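Cido 2.0 is out, and it has learned some manners with flowers

I popped over to Vistham in July to see the new release of Cido, the planning software from Nilutier, and I came home wanting to buy a bouquet. The big change is that both arms now share one plan (before, each had its own and they simply took turns), so one can deal with a vase while the other gets on with the stems.
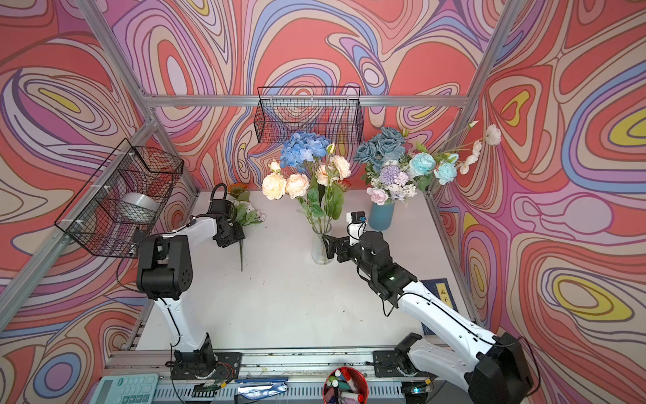

Does Cido need a 3D model of every flower before it starts?
It works from the camera views alone, and replans as the stems bend and shift.

Branislav Tichý, who wrote most of the planner, told me the team trained it on 2,779 recorded runs, and a fresh plan now takes 85 milliseconds. I asked him what was hardest and he said leaves, straight away! They hide the stems, so the software has to guess where a grip will hold.
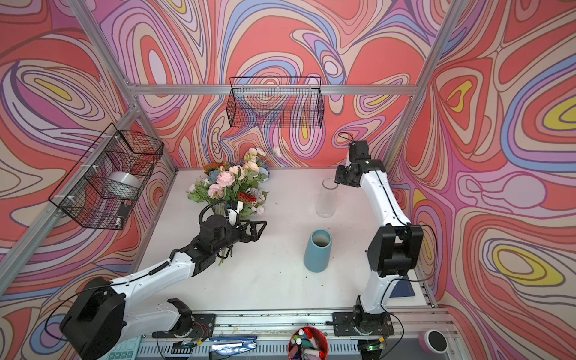
Left arm holding the bouquet by its stems, clear vase standing empty behind. Photo: Clifford Caron

The update is free for anyone already running Cido, and there's a new replay tool as well (my favourite bit, I could have played with it all afternoon) that lets you scrub back through a run and see what each arm was planning. Beaulieu, the flower wholesaler, has signed up to try it at 16 packing benches.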